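Storing and maintaining service dress between parades

Guidance for serving and retired members who keep uniform at home. It covers cloth, buttons, boots and medals.

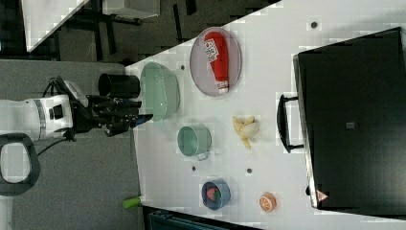
Barnabás Sárközi writes that brass polish should never be used on anodised buttons, as it strips the finish within a few applications. He cleans his with a damp cotton cloth and a drop of washing-up liquid, then dries them at once. The advice is correct and has been added under Buttons.

Cloth
Brush the tunic after each wearing, working downwards from the collar. Hang it for a night in moving air before it goes back in the wardrobe. Use a broad shaped hanger and a cotton cover; polythene holds moisture against the wool. Empty all pockets and take off the belt. Cedar blocks discourage moths but do not kill larvae. A tunic with live larvae should be sealed in a bag and frozen for 2 weeks, badges removed.

Pressing
Press wool through a damp cloth, never directly. Trouser creases hold better if the iron is lifted and set down instead of pushed. Leave the garment flat until cool. Shine on the seat and elbows can be reduced with steam and a soft brush, though it will return.

Buttons
Find out first whether the buttons are brass or anodised. Brass takes ordinary metal polish, applied over a slotted button stick so that the cloth stays clean. Anodised buttons take soap and water only. Replace them when the colour goes.

Boots
Remove the laces and wash off mud with cold water. Stuff with newspaper, change it after an hour, and keep the boots away from radiators. Apply polish in thin coats with a barely damp cloth. Roughly 126 small circles per toecap is normal for a first coat on new leather.

Medals
Court-mounted medals should lie flat in a lined box. Do not polish plated or gilt pieces. Ribbon fades in daylight and cannot be restored, so keep the box shut. Photograph both sides of each medal and note any naming on the rim for the insurer.

Check everything again in November, before the parade, while there is still time for a tailor to move a button or replace a lining.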